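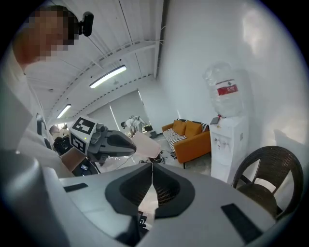
Progress report to Idell, 16 January 2025
Project: Danko – two-handed demonstrations with hand-held grippers
Prepared by Marcela Jelínek

Recording has moved from the trial stage to regular sessions. Since the last report we have stored 1,800 demonstrations, against a target of 3,000 by the end of April. Of those checked so far, 80 per cent were good enough to go into training as they stand. Most of the rest failed on tracking, usually where one marker cube was turned away for too long during a handover. Operators are now asked to keep both cubes facing outwards at the start and end of each take.
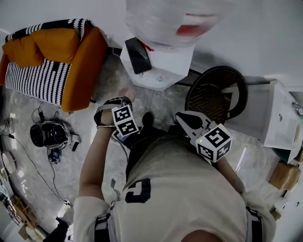 The second cause of lost takes was timing. The head view and the two gripper views were drifting apart in longer recordings. Vilém Mikuš rewrote the start-up routine in December and the drift is now within what the training code accepts. We threw out 97 older takes that could not be repaired – they are not in the total given earlier.

Labelling is behind. Each take needs a short written instruction and a mark at every grasp and release, and we have one person on it two days a week.

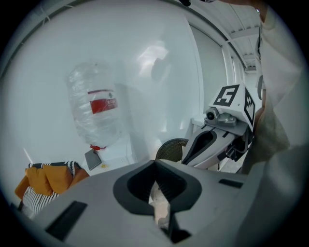 A first policy trained on the Biltine subset is being tested at Prernus. Results will be in the next report. Spending is within budget apart from replacement finger pads and cables, which have cost more than planned. We ask for approval to move the unspent travel money to labelling.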